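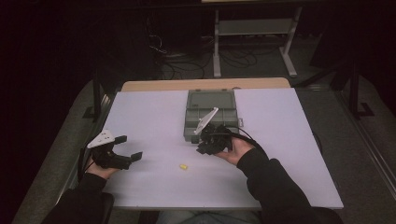
The Lekmont hand gripper is a small two-fingered gripper, held and worked by a person, that was designed and built at the Prindwood shared workshop by Fuad Tekleab and Lensa Kassa. It is normally made and used as a pair, one for each hand, and it is best known among hobby builders for how little it asks of them in the way of tools. Each gripper has a black plastic body with two jaw fingers and a flat white triangular plate fixed on its upper side, and a black cable runs back from the device toward the wearer's sleeve. Practice is usually done sitting down, over a pale board laid across an ordinary wooden table, with something small and yellow to pick up and a lidded compartment box kept within reach toward the far side.

Background

Tekleab had been building a robot arm at home, in what he called the Likenano project, and had grown tired of steering it by typing numbers. He wanted to show the arm what a good grasp looked like, using his own hands – and he wanted to do so without buying anything he could print himself. The first version was squeezed together from parts left over from the arm and a kitchen tong, and it was by his own cheerful account a miserable thing to hold. Kassa, who was a member at Prindwood and had the bench next to his, redrew the handle over a single winter, and the two of them shared the work from then on.

Construction

The body is printed in seven pieces, of which the two fingers take the longest and are also the ones most likely to need doing over. Builders are advised to print the fingers lying flat, and to sand the inside faces gently before fitting the pads. The triangular plate is cut separately and fastened near its corners, and it carries the markers or sensors that the builder has chosen to use. The cable is 200 cm long in the published plans, though Kassa's own notes suggest 300 cm for taller people or for anyone who likes to stand up and stretch between sessions (and most people do, after an hour of it).

The jaws return to the open position by a light spring. Early springs were much too stiff, and Amanuel Chala, who tested the June version, complained of sore thumbs so often and so good-naturedly that the softer spring is still listed in the plans as "Amanuel's".

Use

The wearer opens and closes the fingers while a small computer records the movement, and the recording is later played back on the arm. The longest set kept at Prindwood holds 1126 grasps, nearly all of them by Sosina Sisay, whose steady hands made her everyone's first choice for the fiddly jobs. Beginners tend to start with soft things and move on to screws and washers once they have stopped hurrying.

Variants

A left-handed mirror of the handle was drawn by Nahom Mersha and is now part of the standard plans. A version with wider fingers, called the Wainwright, was meant for picking up cups and jars. It worked nicely enough but was heavy on the wrist, and only the drawings have been kept up.

See also

Likenano arm
Prindwood workshop
Wainwright gripper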